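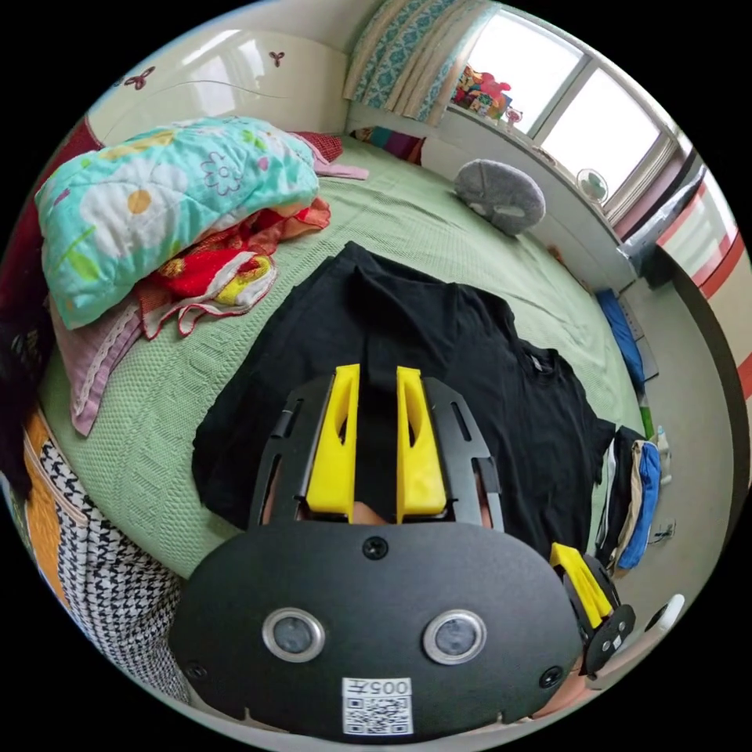 Black T-shirts going gray after a few washes, what am I doing wrong?

Posted by Eifion Watkins

So I wear pretty much nothing but black T-shirts to work and they all look tired by about the second month. Not holes or anything, just that dusty charcoal color, worst along the shoulders and the hem. I wash on warm with whatever powder is on sale, normal cycle, then the dryer until everything is bone dry. We moved to Woltley in September and I swear it has gotten worse, and my neighbor says the water is very hard out there. A new washer is out of the question (the one we have is an old Okari, it works fine). Is there anything I can do with the shirts I already own, or is it a matter of starting over? I do the folding on the bed Monday night and the new ones next to the old ones look like two different colors.

gethin_laundry

Cold water, inside out, and quit using powder! With hard water the powder doesn't always dissolve all the way and you get a film on dark stuff that looks exactly like fading. I had the same thing and thought my shirts were ruined. Try one of the gray ones first: soak it for an hour in a sink of lukewarm water with a cup of white vinegar, rinse it really well, then wash it by itself with no detergent at all. If it comes out darker it was mostly residue and you can do the rest. If it looks the same, the dye is gone and you're looking at a box of black dye or a new shirt. Please don't ever mix the vinegar with bleach.

The dryer is the other half of it — all that lint has to come from somewhere. I take mine out a little damp and lay them flat on the bed for the night. My spare room is basically a T-shirt room now.
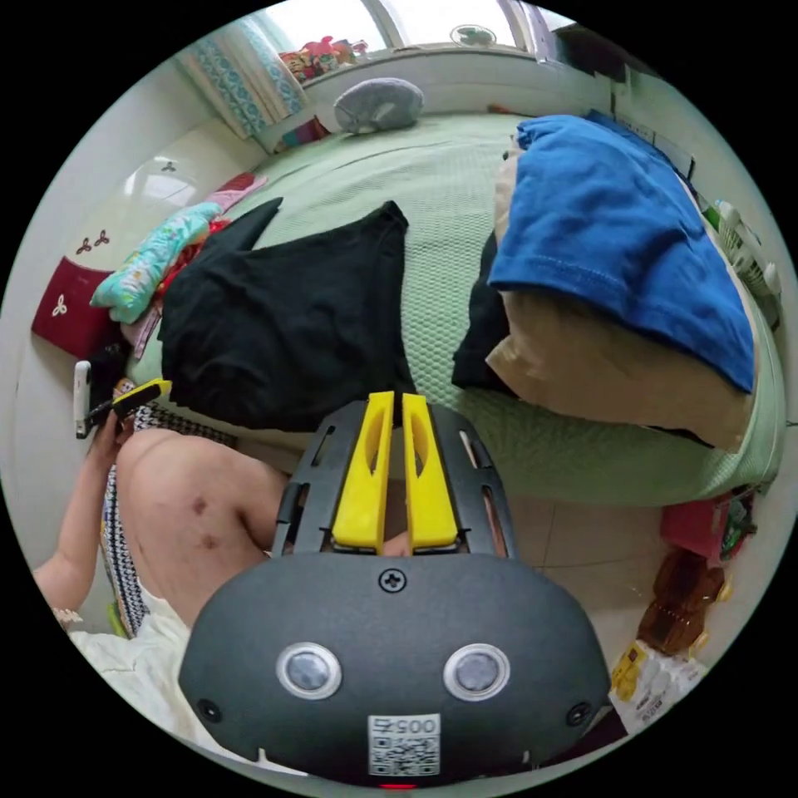

By the side of the bed.

Also check what you're washing with them. One fuzzy towel in the load and they come out looking ten years old.

wolanier33

just buy new ones lol. mine are cheap and I get a pack every summer

Eifion Watkins

Thanks both. Did the vinegar soak on the worst one last night and it came out a good bit darker, except the shoulders, so I guess those are real fading. Switched to a liquid and cold water for the next load. Does anyone know if the shoulder thing could be from hanging them by the window? That side gets sun until dinner time.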